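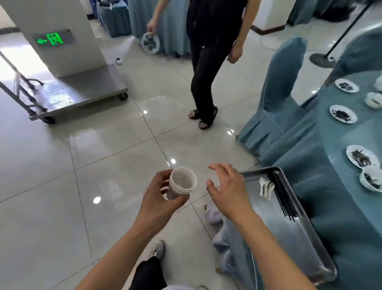
Paid Internships Return to Drallside This Fall

Applications are open for the second year of the Drallside work placement program, which puts high school juniors and seniors into paid jobs with local employers for one semester. There are 20 more places than last year, for a total of 259. Students from all three Cleltuvdale high schools can apply, and so can students who are home-schooled or finishing a GED.

The program began after a survey of local businesses two winters ago. Employers told us they had entry-level openings they could not fill, while students told us they were sending out applications and hearing nothing back. Many of the openings asked for a year of experience, even for jobs that a new hire could learn in a couple of weeks. A placement gives a student something to put on that line of the form.

Students work up to ten hours a week, after school or during a release period. They are paid at least the local minimum wage by the employer, and the program pays back half of those wages at the end of the semester. Each student also earns one elective credit. Transportation was the most common complaint in the first year, so bus passes are now included for anyone placed more than a mile from school.

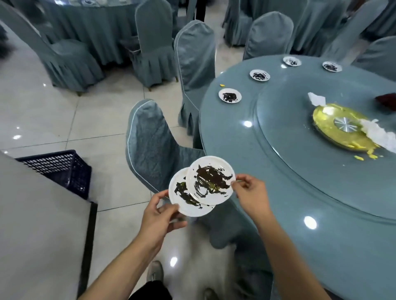

Last year 233 students finished their placements. Most of the ones who left early did so in the first three weeks, usually over scheduling. We have changed the process to deal with this. Students and supervisors will now agree on a written schedule before the first shift, and a school coordinator will check in with both of them at the end of week two.

Employers this year range from small offices with one opening to larger companies taking a dozen or more students. Grasso is offering places in its warehouse, billing office and repair shop. Skerkitz, which took only office interns last time, has added openings in network support and customer service. Both companies hired students from the first group when their placements ended - some part-time, some for the summer.

We are still short of employers in health care and the building trades. These are the two fields students ask for most, and they are also the hardest to place because of age limits and insurance rules. If your business works in either one, please call the program office even if you are not sure you qualify. There is often a part of the job that a 16-year-old can do, such as scheduling, inventory or estimating.

Every student attends two training sessions before starting. The first covers pay stubs, tax forms and how to call in sick. The second is a practice interview. Supervisors have their own one-hour session, offered in the morning and again at 5:30 p.m.

Student applications are available in school counseling offices and are due by the end of August. Employers can sign up through September. Placements begin in October and run through January.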